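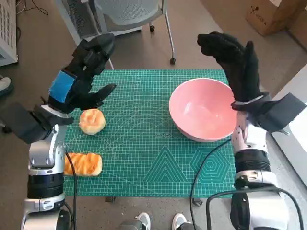 A golden bun and a longer roll share a cutting mat with a deep pink bowl.

Gorko says its pink bowl will change how you serve bread

7 January 2025

Gorko, the Kirodside tableware company, would like you to throw out your bread basket. In its place it is offering a deep, wide ceramic bowl with a glossy pink inside, priced at $70 and sold as the answer to rolls that go dull before dinner is over.

The pitch is simple enough. Bread goes in the bowl, the high sides hold in the warmth, and the crust is supposed to stay the way the baker meant it. According to the company, rolls kept in the bowl were still "table fresh" after 20 minutes. What counts as table fresh is left to the reader. The sales sheet gives no temperatures and doesn't say what the rolls were compared with.

Gorko does cite a home trial with 51 households, most of which are said to have preferred the bowl to whatever they used before. Asked how many had been using a basket with a cloth over it, product manager Hajnalka Jakab said the trial "wasn't set up to look at that." She also confirmed that the bowls were free and that people got to keep them.

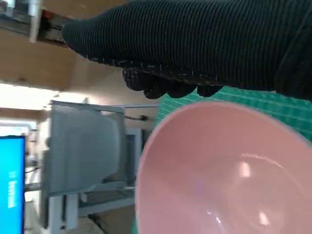 Dalal Sfeir has run the Plorel bakery for nearly 20 years and sells both soft buns and crustier long rolls. She likes the color. The rest she is less sure of.

"A soft bun and a crusty roll want different things," she said. "Shut the steam in and the bun might thank you. The crust goes leathery. If the bowl is open at the top, then I don't know what it's doing that a plate isn't."

Sfeir tells her own customers to use a clean dish towel and eat the bread soon.

Jakab said the shape is what matters, and that a shallow dish from the rival brand Begović had done worse in the company's own tests. She would not share those results. Begović did not reply to a request for comment.

None of this makes it a bad bowl. It would hold salad, or popcorn, or a batch of dough — Gorko's sheet mentions all three, in much smaller type. A lidded version is planned for April. The company has not set a price for it, or said whether the lid will be tested on anything with a crust.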